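Part-Time Bakery Assistant Wanted at Ulwood Bread & Pantry

Early mornings, good company, and all the rye you can carry home
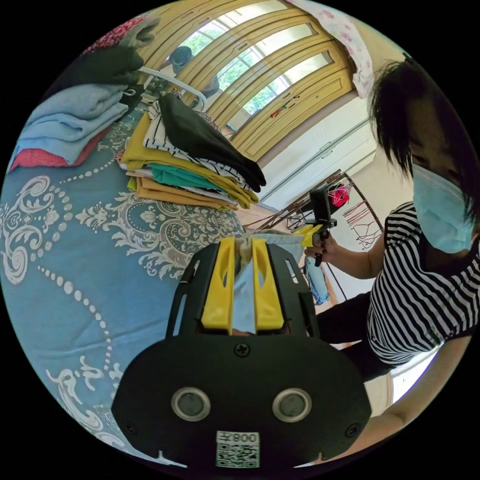 We are a small neighborhood bakery with a little grocery attached, and we are looking for a cheerful, steady person to join us for 24 hours a week, beginning in August. If you have been thinking that you might like to work with bread, or if you have worked with bread before and miss it, please read on, even though this is going to be a longer ad than most. We like people to know what they are saying yes to!

Ulwood opened 13 years ago in what used to be a shoe repair shop, and you can still see the old key-cutting counter, which now holds the jam. Bernd Janssen started the bakery with one secondhand deck oven and his grandmother's notebook, and he is still here most mornings shaping the rye loaves. Bernd Rieger came along later to run the pastry side. Yes, we have two Bernds. You will get used to it quickly. Customers call them Bread Bernd and Cake Bernd, and they both answer to either one before nine o'clock.

The job itself is a mix, and we think that is the nicest part of it. You would start at 5:30 a.m., when the first trays are coming out, and help load the cooling racks and fill the shelves in the shop. We open at 7, and from then until late morning you would mostly be at the counter, slicing, bagging, making coffee (drip and espresso, we'll teach you both), and talking with the regulars, some of whom have been coming in since our very first week and will want to hear all about you. After the rush there is wiping down, sweeping, folding boxes, and getting the special orders written up for the next day. Some days you would help Cake Bernd with fruit prep, which in late summer means plums, plums, and more plums. We finish by 11:30 and sit down together for something to eat before anyone goes home.

You don't need bakery experience. Timo Wiegand had never held a bread knife for money when he came to us from a garden center, and he now runs our whole morning counter and trains everyone new. What we would like is someone who is friendly with people first thing in the day, who can lift a flour sack of up to 50 pounds or is comfortable asking for a hand with it, and who doesn't mind being on their feet. You should be able to get here before the buses start running, so a bike, a car, or a short walk would be a real help. There is a covered spot for bikes out back by the Voß building, and the neighbors there let us use two parking spaces until noon.

A few words about allergies, as people often ask. We work with wheat, rye, nuts, sesame, eggs, and dairy every day, and flour does get into the air. If any of those are a problem for you, please talk to us before you apply and we'll tell you plainly what each part of the shop is like.

Pay is by the hour, with a raise after your first three months, and tips are split evenly among everyone on the shift, bakers included. You get paid vacation, a proper pair of non-slip shoes, aprons that we wash for you, and a bread allowance that has never once run out on anybody. We close for two weeks in winter and those are paid too. The schedule is posted a month ahead and we do our best to stick to it. Trading shifts is fine as long as you let Timo know.

We would especially love to hear from people coming back to work after some time at home, from students who can commit to a full school year, and from anyone who retired and found it a bit too quiet. Our team has had all kinds, and the mornings have been better for it.

To apply, please stop in with a short letter, or just your name and phone number and a few lines on why early mornings suit you. A formal resume is welcome but we won't mind if you don't have one. The best time is after 10, when the line has died down and somebody can pour you a coffee and sit with you for a few minutes. Ask for Timo, or for either Bernd. If you'd prefer to write, put your letter in the green mailbox beside the side door and mark it "Counter."

After a first chat we invite people for a paid trial morning, start to finish, so you can see the ovens going and decide whether you like us. We'll get back to everyone who applies, including those we can't hire this time, and we keep letters on hand for the holiday season, when we always need extra help with the stollen.

We're looking forward to meeting you!

Everyone at Ulwood Bread & Pantry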